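An office open day at Trerkness

I have been to open days at a lifeboat station, a cheese dairy and a sewage works, and I recommend all three. Until 12th March I had never been to one at an office. Sultow, who supply stationery to other people's offices, had decided that the public might like to see how they run their own, and eighteen of us turned up at Trerkness to find out.

The building is an easy walk from the bus stop if you ignore the sign. Tea was provided in the entrance hall, together with a lanyard and a folded programme that promised "ten stations of interest". The first station was the tea.

Our guide was Shahnaz Weerasinghe, who runs what she calls the small goods side and who plainly had no intention of being dull about it. She told us there are 262 lines in the small goods catalogue, and that she could recite them if the projector failed. The projector did not fail. Two men at the back looked disappointed, and I may have been one of them.

After the post room (large, draughty, very good trolley) and a stop to admire the guillotine from behind a yellow line, we went up to the desks. I had expected filing. What we got was the sorting of clips, and I stayed there far longer than the programme allowed.

The problem is one that anybody with a desk drawer will know. Clips come in tidy boxes and within a week they are all living together. Sultow's answer is a plastic bin with a handwritten label, and a pair of hands with some patience in them. Paper clips go in the bin. Binder clips, the stout ones with the wire handles, stay out on the desk. 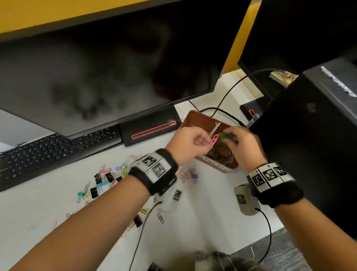 Paper clips at the desk, with the binder clips off to the left.

I had not appreciated how much colour there is in the trade these days. My own working life was conducted in silver clips, with an occasional black one for a report of real weight. At Trerkness there were pink ones, green ones and yellow ones, and binder clips in purple and cyan that would have caused comment in my old department. A woman in our group asked whether the colours meant anything. Shahnaz said that every office believes they do and that no two offices agree. She had once visited a firm where pink meant urgent, and another where it meant somebody was on leave.

There is also the tangle. Put enough paper clips together and they hook on to one another, and you reach in for one and come up with a bunch. I asked if there was a technique. There is, according to Shahnaz, and it consists of not pulling. You lift, you give a little shake, and you take what you are given. I have since tried this at home with some success, though it doesn't work on coat hangers.

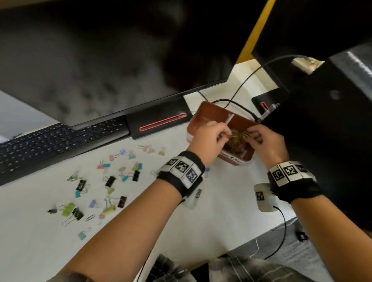 The argument of the afternoon concerned whether the sorting is worth doing at all. A man in a very good waterproof held that a mixed drawer is perfectly serviceable, and that the time spent separating clips could never be won back. Shahnaz heard him out. Then she asked when he had last needed a large binder clip in a hurry, and what he had used. He admitted to a clothes peg. He was quieter in the stapler room.

The stapler room, I'm sorry to say, was a let-down. The Brima range was out for handling, but chained down — as if we might make off with a stapler at an open day given by people who had already handed us each a free ruler. The Antal hole punches were better. You could have a go, and the bin of little paper circles underneath was the most popular thing in the building with anyone under eight.

Lunch was sandwiches, cut in triangles and labelled in the same spirit as everything else. The egg ran out early.

The next open day is in September. Booking is by telephone, the car park is small, and the ruler is thirty centimetres on one side and blank on the other. Ask for a place in the first group if you want the egg.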